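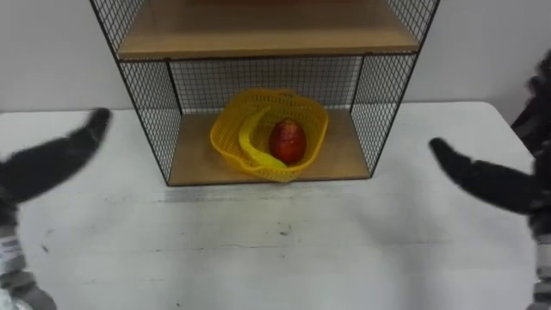
Fruit on a mesh shelf: leave it in the basket or not?

Posted by Jurgita Rätsep
Mar 10, 2024

Hi all, small kitchen problem, I hope this is the right board for it. I bought one of those black wire shelf units with the wooden boards in February, after we moved into the flat in Resdale, and I've been trying to make it the fruit and bread spot so the counter stays clear. The fruit lives in a yellow plastic basket, the kind with holes all over, and the basket goes on the bottom board.

My trouble is that the bottom level is pretty low. I can slide the basket in fine, but then I'm reaching in under the upper board every time I want a banana and I keep knocking my knuckles on it. My husband says just put the fruit straight on the wood and forget the basket. I say the wood will stain and I'll be the one scrubbing it. Also I'd like to know if bananas should be sitting next to other fruit in there at all, mine seem to go brown so fast. Moving the upper board isn't an option, it's fixed in place on ours.

What do you all do?

Posted by Kamarul Lumbantobing

Keep the basket! I had a shelf a lot like yours (mine was a Brenetti, I think they stopped making that one) and for the first year I put fruit right on the wood. One peach went soft underneath while I was away for a long weekend and the mark never came out. I tried baking soda, I tried lemon, I sanded it a little and made it worse. A plastic basket you can just rinse in the sink.

For the knuckles, treat it like a drawer. Don't reach in, pull the whole basket out onto the table, take what you want, look over the rest while you're at it, and push it back. It takes two seconds and you end up noticing the soft ones sooner because you're seeing everything from the top.

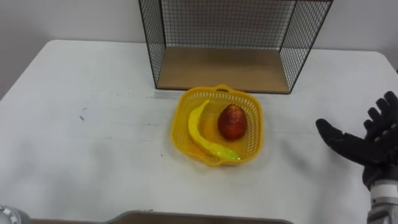

Basket out in front, bottom board clear and ready for a wipe.

I'd leave a bit of table free in front of the shelf so there's always somewhere for it to land. Mine is 14 inches deep and I keep roughly the same again clear in front. And wipe the board when the basket's out, you'd be surprised what collects under there (mostly onion skin in my case, and I don't even keep onions on it).

On the bananas, yes, they give off the gas that ripens things, so they hurry each other along and whatever is beside them. If you only buy a few at a time it hardly matters. I buy a big bunch and hang it on a hook away from the rest.

Posted by derkon_dad

just buy less fruit lol. we go through 17 bananas a week here, nothing has time to go brown

Posted by Jurgita Rätsep

Thank you Kamarul, the drawer thing is so obvious now that I feel silly! I've been doing it since this morning and no bumped knuckles yet. I also stuck some felt dots under the basket so it slides better on the wood, they came in a pack of 80 so if anybody local needs felt dots please message me. Will look for a banana hook next time I'm in town. And my husband has been shown the peach story.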